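Pinivholm Slotted Rack for Cards and Flat Packs
Doltia wood storage

Article number 3789
Page updated 2022-06-28

The Pinivholm is a light wooden rack for thin things that do not like to lie in a pile. Cards, flat packets, sample sheets, seed bags, labels in sleeves. You put them upright in the slots and after this you can read the edges and take out one without lifting all the others.

We made the first one for our own packing room, where the flat packets were always sliding from the shelf. People who visited asked where we bought it, so we started to offer it in the shop. The form is almost the same as the first one. Only the legs became a little thicker, after the Berchtold stationery shop told us that their rack was moving when customers leaned on the counter.

How it is built

The top is flat, with parallel slots across it and a few round holes. The slots hold the goods or the dividers. The holes are for round sticks, if you want to make a stop at the end of a row or hang a small price sign. Legs stand at the corners, and a lower rail connects them so the rack stays square when it is full.

The wood is left in its natural color and treated with oil. It is pale when it is new and becomes warmer with time, more like honey. If you order a second rack in a later year, please expect a difference in tone between the two. We cannot match this in advance.

Dividers

Dividers are sold separately, in sets of 4. The standard color is yellow. We tried gray and white before, but between white cards they disappear and you lose the place where one row finishes. The dividers are taller than most cards, so you can hold them with two fingers and move them to another slot. They need no screws and no glue.

What fits and what does not

Good for: thin cards, flat cartons, envelopes, folded leaflets, small packets with a stiff back.

Less good for: soft bags without a card inside, because they bend over the edge of the slot. Some customers put one stiff card behind each group of bags and write that it works well.

Not for: glass, bottles, or heavy books. For these please look at the Hidano shelf, which has a closed bottom and a higher front.

Please do not press too many pieces in one row. When the row is full, you should still be able to tip the first card forward with one finger.

Placing the rack

Put it on a flat table or a counter. It can also stand on the floor, but then the top is low and you have to bend down for every card. On a smooth table we recommend the felt feet, which are in the box with the screws. Leave some free space in front, enough for your hand and for the next packet you want to sort.

Assembly

The rack arrives in 2 parts, the top and the leg frame. You need a normal cross screwdriver, and it takes 20 minutes if you do it alone. First put all screws in loosely, turn the rack on its feet, and tighten them only when it stands without rocking.

Care

Dust the slots with a dry brush. For stains use a cloth that is only a little damp and wipe along the grain. Once in a year you can give it a thin coat of furniture oil. Let it dry well before you put paper goods back, or the lower edges will take the oil.

Delivery and returns

Doltia sends the rack in one flat carton. Orders with dividers are sent together. The felt feet were added to the box in February, so if you have an older rack and would like a set, write to us with your order number and we will post them free of charge. Unused racks can come back to us in the original carton. Racks that were already oiled by the customer we cannot take back.

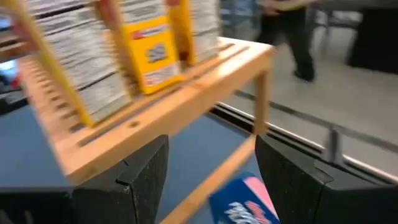
Wooden rack in use, with white cards or flat packs in the slots and yellow dividers between the rows.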